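Anmont Technical Center
Automation Users Group – Minutes of the July Meeting

Meeting called to order at 2:15 p.m. in the second floor conference room. A quorum was present. The minutes of the previous meeting were approved as circulated, with one correction: the purchase order for spare servo motors was placed with Escobedo Supply, not Akeo.

1. Matters arising

The replacement power supply for the sorting cell has been received and tested on the bench. It has not been installed. The Tullthorpe site has asked whether it may keep the loaned label printer until the end of the quarter. Agreed, on condition that it is returned with its cable.

2. Condition of the tabletop arm, sorting cell

The maintenance lead presented a written report on the printed arm. The arm has now logged 2613 cycles since the last full teardown. Wrist motion has become uneven under light load, and on Tuesday the arm stopped twice with a position error at the wrist joint. Both stops were cleared by a restart from the controller.

Inspection found the horn screws at the wrist loose by part of a turn. The screws were removed, cleaned, and refitted with thread locker. The servo itself was checked against the spare and showed no fault. The lead noted that the same screws were tightened in the spring without thread locker, and recommended that the written procedure be changed so that the step cannot be missed.

A member asked whether the printed bracket should be replaced at the same time. The lead replied that no cracks had been found, but that the screw holes showed slight wear. It was agreed to print one replacement bracket and hold it in the cabinet until the next teardown.
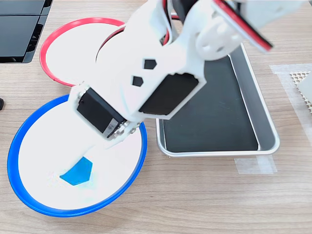
The group then took up the wiring. The present routing leaves slack in the wires along the upper links, which is needed for full reach but may catch when the arm folds back. Two options were discussed: a printed clip on the upper link, or a fabric sleeve over the whole run. The clip was preferred on grounds of cost and ease of inspection. Tullthorpe has used a sleeve on its own unit and reported that it hides chafing until a wire fails.

3. Calibration and plate positions

The arm was recalibrated after the wrist repair. In the acceptance run that followed, it completed 94 of 100 picks using the flat colored blocks. Most of the missed picks were at the blue-rimmed plate, where the gripper came down slightly to one side of the block. The operator corrected the height and offset for that position and saved the new values under a separate name. The earlier values have been kept for comparison.

There was some discussion of how the plates and the tray are located on the table. The present method depends on the operator setting them down by eye, and several members considered this the likely cause of drift between shifts. A request to screw fixed stops into the tabletop was declined by the facilities representative, as the table is shared. It was agreed to try a removable template – cut from thin board and lifted away once the pieces are in position – and to report on it at the next meeting.

4. Routine care

The following schedule was adopted for the arm, effective immediately:

Start of each shift: check wrist and gripper screws by hand; look along the wires for nicks; run the home routine once with the table clear.
Weekly: wipe the printed parts with a dry cloth; confirm the saved plate positions; enter the cycle count in the log.
Every 11 weeks: full teardown, with all horn screws removed and refitted.

Solvent cleaners are not to be used on the printed parts. Power is to be switched off at the supply before any screw is touched. The second point was raised by the safety representative, who asked that it be printed at the top of the log sheet.

5. Spares

The cabinet holds almost enough fasteners for one teardown. Escobedo has quoted a mixed box, and the purchase was approved. A quote from Akeo for servo motors was received after the closing date and was held over.

6. Actions

Maintenance lead: revise the wrist procedure; print the bracket and wire clip.
Cell operator: cut and test the template; repeat the acceptance run.
Secretary: confirm the printer loan with Tullthorpe in writing; place the fastener order.

There being no other business, the meeting adjourned at 3:40 p.m.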